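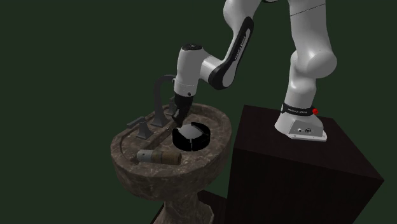

Kamala Chowdary wrote under my last post that I should stop fussing over hydration and just bake the same loaf every day for a fortnight. Well, Kamala, I did it! I went two days over, so 16 loaves, and I've learned more than I did in all of last winter.

The starter (she's called Runa, and she lives on top of the fridge) was sluggish to begin with. August in our kitchen is no place for yeast. By the fourth morning I'd moved her next to the hot water system and she was climbing out of the jar, which made a lovely mess of the tea towels.

I kept it simple: 400 grams of bread flour, a spoonful of rye for flavour, salt, water, and a long sleep overnight on the bench. Same tin, same oven, same shelf. When you keep everything else still you start to notice the dough itself, how it goes from shaggy to silky under your hands, and how a cold night changes the smell (more yoghurt, less apple). Loaf nine was a brick. Loaf ten was the best thing I've ever pulled out of an oven and we ate half of it standing up, with far too much butter.

My neighbour Crisóforo got the spares, and he's started leaving lemons on the step in return, so now there's marmalade to think about as well.

Next I want to try a fruit loaf with figs and toasted walnuts, and I'd love to have it sorted by November, when my sister comes to stay. If you've got a favourite, please send it my way. I've still got half a bag of rye to get through.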